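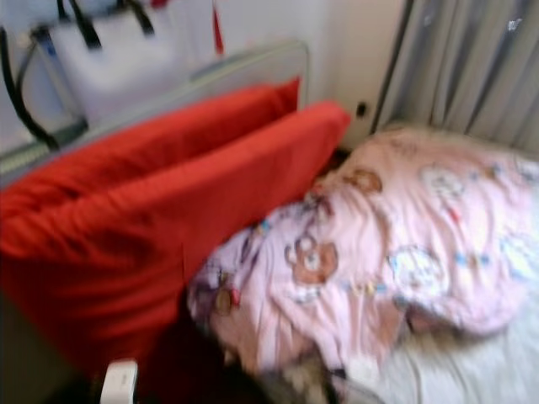 Housing and Household Life, Session 9
Handout: Where People Slept, and Who Else Was in There
Posted 4/28/26. Replaces the December version, which had the wrong reading in it.

Start with an awkward fact: the private bedroom is young. For most of European history a room was a place you walked through to get to another room, and if somebody was asleep in it, you walked a little more quietly. The corridor changed this. It is a dull invention and we will spend half the session on it.

1. Sharing

Before the nineteenth century, sharing a bed was ordinary at nearly every income. Siblings shared, servants shared, and travelers at inns shared with strangers, who were expected to lie still and keep their opinions to themselves. Warmth was part of it. So was the price of a bed, often the most valuable thing a household owned and the item heirs fought over hardest.

Our local case is the Tellumthorpe probate set. There are 968 inventories, and you are reading 6 of them. Look at what gets listed along with the bed: hangings, bolster, coverlets, ticking. The frame is usually worth less than what is piled on it. The clerk at Tellumthorpe spells "bolster" 5 different ways, and you may not pick a favorite and silently correct the others. Quote what he wrote.

2. Filling

A mattress was a bag, and your standing in the world depended on what was in the bag. Straw at the bottom, then chaff, then flock (wool scraps), then feathers at the top. Straw had to be changed and aired. Feathers had to be shaken, turned, and defended from relatives.

Students always ask about bugs. Yes. There were bugs.
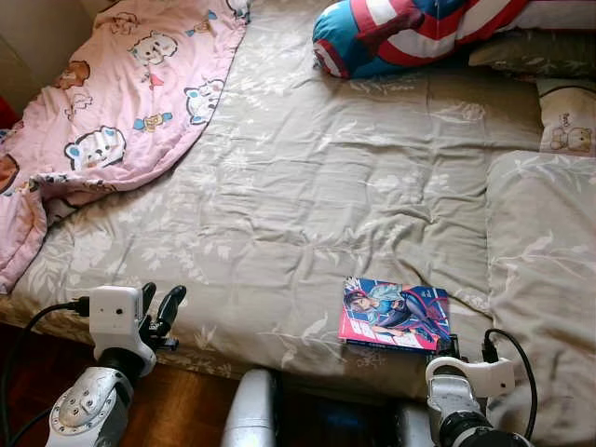 The metal bedstead was sold in the Victorian period largely on this point - fewer cracks, fewer tenants. Advertisers had discovered that you could sell furniture by frightening people about their current furniture, and the trade has been grateful ever since. Compare the two Brundville catalog pages in your packet. The earlier one talks about carving. The later one talks about air.

3. Separate rooms

By the later 1800s, advice writers wanted children out of the parents' room, boys apart from girls, and windows open in all weather. How many families managed it is another matter. The Brundville floor plans show the rooms; the census returns show who was put in them. The two rarely agree, and when they don't, trust the census a bit more, though it was also filled in by someone tired.

McIver calls this "the paper bedroom": a room that exists on the plan and in the sermon but is full of coal or a lodger. It's a useful phrase. Please don't use it in every paragraph, as last year's group did.

For next time

Read McIver, chapter 5, and skim the Stollunen housing survey. The survey's tables are fine. Its introduction is long and pleased with itself, and you can skip it.

Bring one inventory with the bedding marked up in pencil. Pen is how we lost the last set of copies.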